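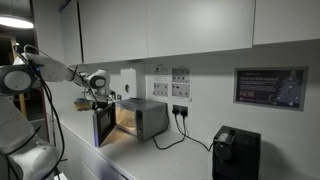
Der Leichtbauarm Hirnis wird von Vostance für Versuche in Küchen und Teeküchen angeboten. Für Geräte mit der Firmware 2 gilt zurzeit eine Einschränkung: Beim Öffnen und Schließen von Türen kann die Kraftbegrenzung zu spät ansprechen. Der Arm drückt dann weiter, obwohl die Tür bereits am Anschlag ist. Betroffen sind Aufgaben wie an der Mikrowelle, bei denen der Greifer an der Kante der offenen Tür steht und die schwarzen Leitungen in Bögen am Arm entlanglaufen. Auch diese Bögen sind zu prüfen. Eine hängengebliebene Leitung verfälscht die Kraftmessung und kann den Fehler auslösen.

Gemeldet wurde die Störung im Mai vom Testbetrieb Habte. Nach 600 Türzyklen blieb der Arm nicht stehen und verbog ein Scharnier. Verletzt wurde niemand. Anoma Fakir vom Kundendienst hat den Ablauf an einem zweiten Arm nachgestellt, mit demselben Ergebnis.

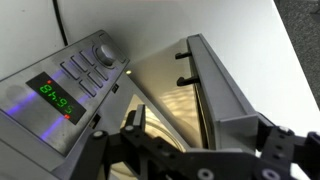 Der Greifer Grirnano hat eine eigene Schwachstelle, die unabhängig von der Firmware auftritt. Seine flachen Platten haben Aussparungen, in denen sich vorstehende Teile verfangen können. Bei Mikrowellen sind das vor allem die Verriegelungshaken: An der Innenkante der Tür stehen zwei davon vor, schwarz und leicht gebogen, und der Finger arbeitet dicht daneben im Garraum. Verhakt sich der Greifer, nicht mit dem Arm ziehen - Not-Halt drücken, Finger von Hand lösen, Platten auf Verzug prüfen.

Bis zur Auslieferung der Firmware 5 gilt:
Türaufgaben nur unter Aufsicht, Not-Halt in Reichweite
Leitungen vor jedem Start auf freien Lauf prüfen
Verschraubung des Greifers nach 2.000 Zyklen nachziehen
Keine Hände zwischen Tür und Greifer

Die Firmware ist für Bestandskunden kostenlos. Abdeckungen für die Aussparungen sind über den Kundendienst bestellbar, bitte die Seriennummer des Greifers angeben.

Stand: 14.6.25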